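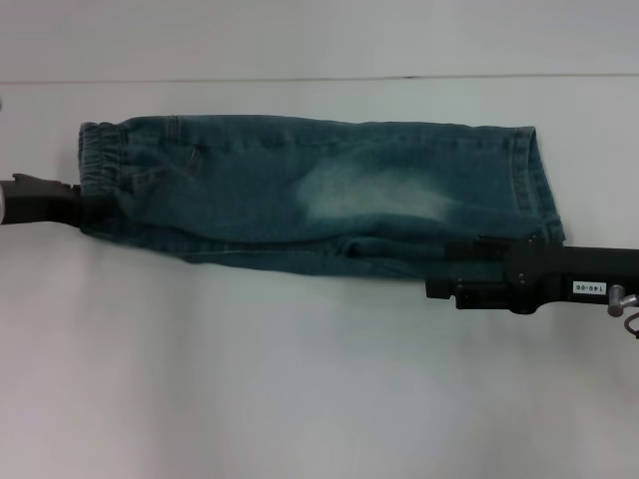
Getting paid back for a return the store says never arrived

Forough Ebrahimi
Sep 10, 2019
I mailed two pairs of pull-on jeans back to Hamance in January and they still say nothing came. The post office receipt shows the weight and the zip code but no street address. They owe me 100 dollars. Do I have any way to push this, or is it too old?

Inari
Ask the post office for the delivery record first. Old ones may be gone – ask anyway. Then write to the store by mail, with a copy of the receipt, and give them a date to answer by. Keep the original. If you paid by card, call the bank too, but the time limit has probably passed.
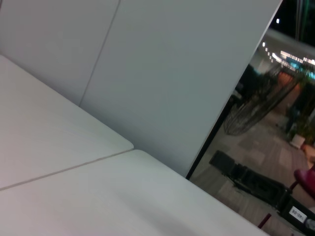
Karimi
The bank told me no after 5 months, so don't count on that part. Small claims worked for me, different store. Check the filing fee in your county before you bother.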